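Clinic Closed, Now What? - Audiobook, Lostura Audio

By Helju Mägi. Read by Benjie Ocampo.

On sale now. Download or CD set, your pick.

Mägi ran the front desk and then the whole office at a women's clinic in Plirnstead for 19 years. She quit in February. This is her account of the last 6 months there - the staff meetings, the people praying outside, the phone calls she still thinks about. She names her own mistakes. Doesn't name patients, all details changed.

Not a debate book. Readers on both sides of the abortion question have written in to say they finished it in one weekend. Some were mad at it. Fine.

What you get

- Full book, unabridged
- Author interview with Manikandan Rao, recorded after the book came out
- Discussion guide for church groups and book clubs (PDF, print as many as you want)
- CD version: 3 discs in a card sleeve

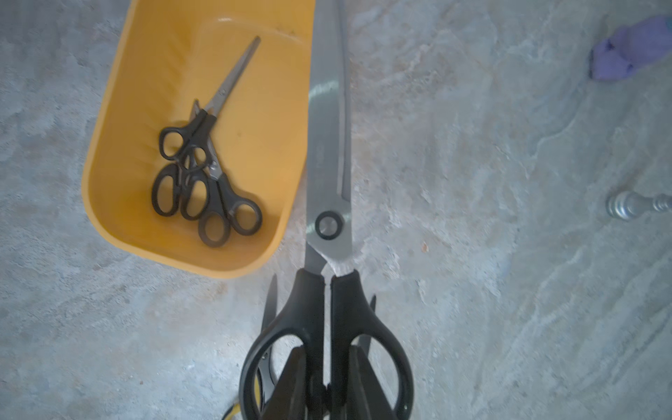
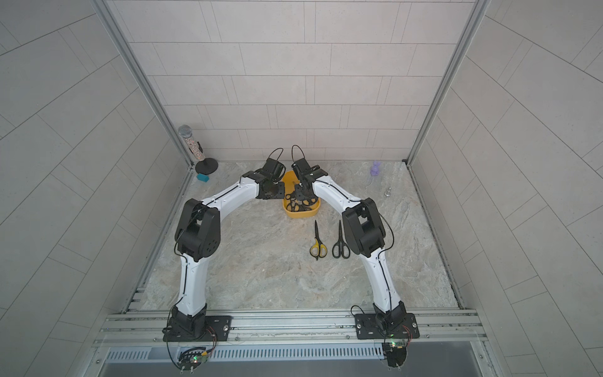

Webcast bundle

Adds the replay of the Stistitz evening with Mägi and Dirk Nijs. Two hours, includes the audience questions. Sound is a litle low for the first few minutes, turn it up. Replay link comes by email, check your spam folder first before writing us.

Group orders

Six copies or more, shipping is free to one address. Churches and clinics can pay by check - write the order number on it please. Pastors wanting a review copy, ask for Dirk.

Returns

Unopened CDs only. Downloads are final but if the file wont play we'll send a new one.

Heads up: chapter 3 describes a miscarriage in detail. Not for young kids in the car.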